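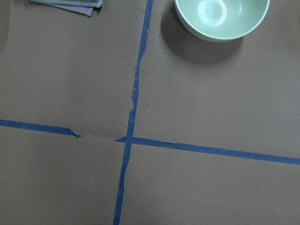
Submitted by: Group 7, Intro to Robot Learning
Draft 2 — 26/10/2025
Project name: Retamal

1. What we set out to do

Teach one arm to do kitchen table chores by showing it, no hand written motion code. Put the bowl in a given section, put the cup on the rack, move the knife off the board, that kind of thing. We wanted to compare two ways of showing: (a) grabbing the arm and pushing it through the task by hand, and (b) driving it from across the table with a remote controller. Same tasks, same objects, same learning code after. Question was which kind of demo gives a better policy for the hours you put in.

Short answer is remote was better for us, but slower to learn, and by hand was better for one task. Details below.

2. Setup

One arm, two-finger gripper, table covered in brown paper and split up with blue painter's tape. The tape is for us more than for the robot. It lets us write a task down as "bowl from upper right to lower left" and have everybody in the group mean the same thing. Upper and lower are always as seen by the wrist camera at the start pose. We changed that definition once in the first week and had to relabel a bunch of stuff, so please read the note in the shared folder before touching old data.

Two views are recorded, wrist and fixed. Plus joint angles and whether the gripper is open or closed. Recording software is Drusness, which the lab already had. It worked ok once we stopped saving to the network drive. Saving over the network dropped camera pictures and we didnt notice until the joint data and the pictures disagreed by nearly 2 seconds in one session. That session is thrown out.

Things on the table: bowls, cups on a wire rack, cutting board, plastic knife, plate, cloths, fruit. Picked to be light and hard to break. Cups go on the rack upside down. Not everything gets used in every task, the rest is there so that the policy sees clutter.

3. By hand demos

You put the arm in free drive and push it. Anybody can do this in five minutes. The feel is good, you know when the fingers touch something because you feel it in your own arm.

Problems:
— your body is in the fixed camera. The policy learned to look at us a little bit. When we ran it with no person near the table it would hesitate at the start. We fixed this by replaying each demo with nobody holding the arm and recording the pictures again during the replay. Takes double the time.
— replay isnt exact. Fine for the bowl, bad for cups, where being off by a bit means the rim catches on the wire.
— pushing a big arm is tiring and demos get sloppy toward the end of a session. You can see it in the paths, they get shorter and more direct and clip corners.

4. Remote demos

Driver stands back and steers the gripper with a handheld controller. First try at the speed setting was way too fast. Turned it down, and then added a button for half speed near the object. Everybody used half speed for the last part of every grasp, so we should have just made that the default.

Learning curve is real. First demos had long pauses where the driver was figuring out which way was left. We kept those at first and the policy learned to pause too, in the same spots. After that we had a rule: practice runs dont get recorded, and any demo with a stop in the middle of open air gets deleted.

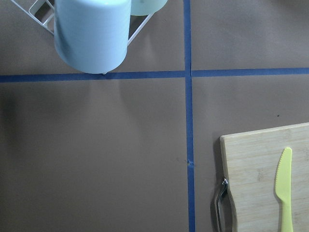 One comment on our first draft asked why we delete the pauses when they could just be trimmed out, and whether the cup task was really the same task in both conditions if half the by hand demos had to be redone. Fair on both. On trimming, we tried it and the joint speeds jump at the cut, which made the arm twitch on playback. Could probably be smoothed, we ran out of time. On the cup task, yes it is a weak spot. The redone ones were made by people who had more practice by then. We left the cup numbers out of the main comparison for that reason and only talk about them in words.

5. How much data

40 demos per task for each method in the main set. All together with practice tasks and the stuff from April we have over 300 but most of the April ones use the old labels and were not used for training.

Object positions were changed between demos, but only inside a section. If the bowl starts upper right it can be anywhere in upper right. We did not do a proper random layout, just moved it by hand, so theres probably a bias to the middle of the section. Should have used a list of spots.

6. Results

Bowl move: remote policy better. By hand policy gets to the bowl fine but closes the gripper too early pretty often. We think thats the replay offset again.

Cloth: by hand better. The trick with the cloth is coming in low and pressing a little before closing, and you really need to feel that. Remote drivers couldn't tell how hard they were pressing and mostly stayed too high. The policy copied this and pinched air.

Knife: both bad. Thin object on a board, policy cant tell the height from the wrist view. One try with extra demos from a lower start pose helped some but we only have a few runs.

Cup to rack: see the comment above. Remote demos looked cleaner. Not claiming more than that.

Each policy got the same start layouts for testing. If we had to stop the arm it was a fail, even if it looked like it was about to get there.

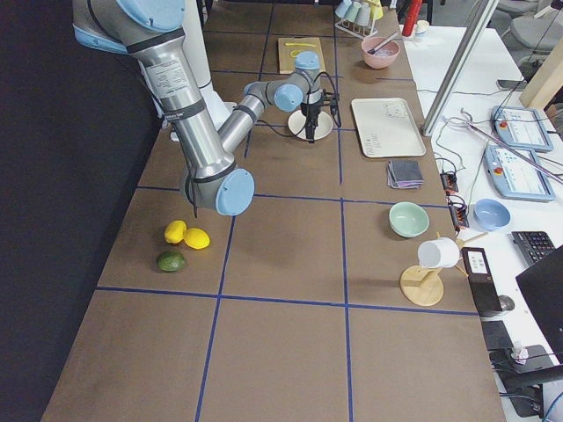 Ater wrote back that the comparison isn't fair unless we count driver training as part of the cost, and that an hour of practice on the controller should go in the same column as an hour of pushing the arm. We agree and redid the time log that way. Remote still comes out ahead for the bowl, the gap is smaller. For the cloth it just makes remote look worse. Replay time was allready counted on the by hand side.

7. What we would change

Get the tape layout drawn on paper with measurements so it can be put back the same. Right now if a strip gets replaced it goes down by eye.

Try some kind of force signal on the controller, even just a buzz when the fingers hit something. The Fornari group's poster had this and their cloth results were way better than ours.

Mix the two. By hand for the contact part, remote for everything else. We have the data to test this and havent trained it yet.

Check data the same day. Every bad session we had sat there for a week before somebody looked.

8. Files

Main set, test layouts, and time log are in the shared folder under Retamal. Old label demos are in a separate folder, do not merge. Plots for section 6 still to be added, axis labels are wrong on the current ones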